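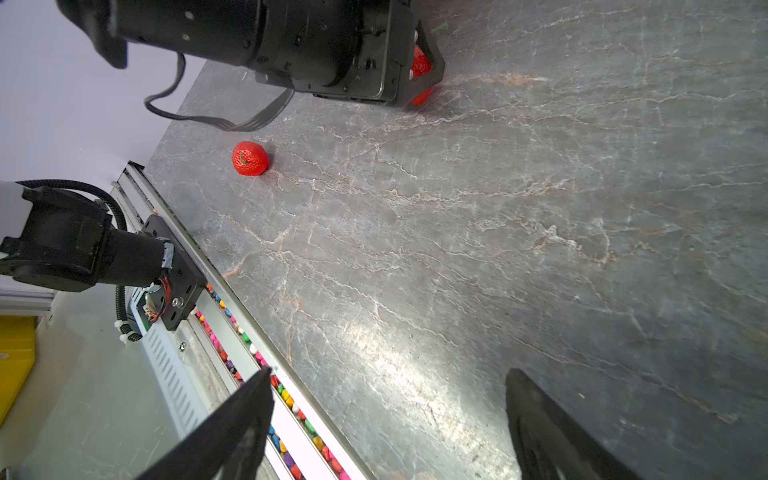

Re: Fake fruit for the table display

From: Jhun Dumlao
To: Salazar props and tabletop list
Date: May 15, 2020

Salazar wrote:
> Does anyone have a view on strawberries? I bought 2 packs of
> the Gollance ones in April and they look like something you'd
> win at a fair. Also, does the bowl matter, or am I fussing?
> I have a white one, a glass one and a sort of wavy thing my
> aunt gave me.

You are fussing, but you have come to the right list for it.

Strawberries first. Put them on stone, or on something pretending to be stone. I've been using a grey marble top with thin white and rusty veins, and a bright red strawberry sits on it very well. On pine the same fruit looks like a drawer knob. Watch the shine, though. Marble throws the light straight back at you, and I lost most of an afternoon to moving a lamp 5 inches at a time.

Don't line them up. Three in a neat row is a greengrocer's. Let two of them lean together, one tipped over on its side, and stand the biggest a little way off as if it had fallen out with the others. Leave the stems showing. If yours came with stems like garden wire, bend them a bit, then stop bending them.

As for the bowl, use the wavy thing. Your aunt was right. I'm very fond of a peach one with a scalloped rim, mostly for the shadow it makes.
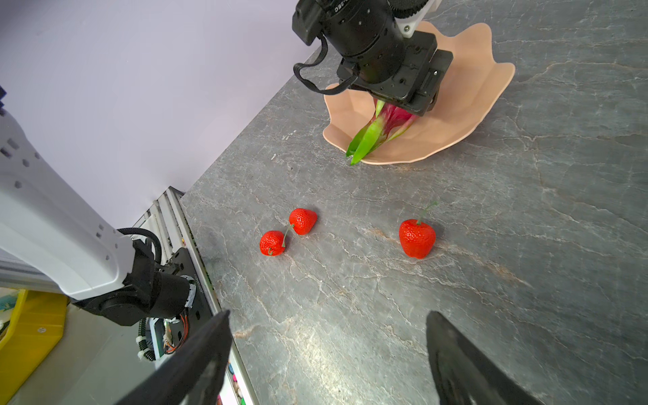
Dragon fruit is the other thing I'd push on you. It has no manners and won't fit in any bowl, so let the green leaves hang over the rim and call it styling. The pink is loud enough that you can leave out the grapes, which I would urge you to do anyway. I own 7 bunches and regret them all.

On washing: lukewarm water, a drop of washing-up liquid, an old toothbrush for the seed dimples. Stadeo sell a spray for this. I bought the 300 ml bottle and the fruit smelt of swimming baths for a fortnight.

Could whoever has my Jerkik lemons please send them back? The box is marked.

Jhun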